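Robot club, week 5

Print this post | E-mail this to a friend

Bathroom chores started in March. Each of us wears the two hand grippers and does the job ourselves, and the recordings go to the Jaltier arm later. Zanele Hendricks took the floor by the toilet, with the blue block in the right gripper.

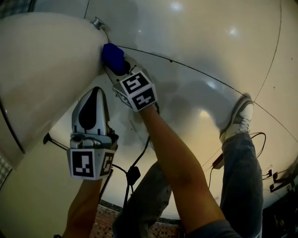

Next time

We have 22 runs saved and need 37. I'm bringing knee pads, and I still have to label the last batch.

Print this post | E-mail this to a friend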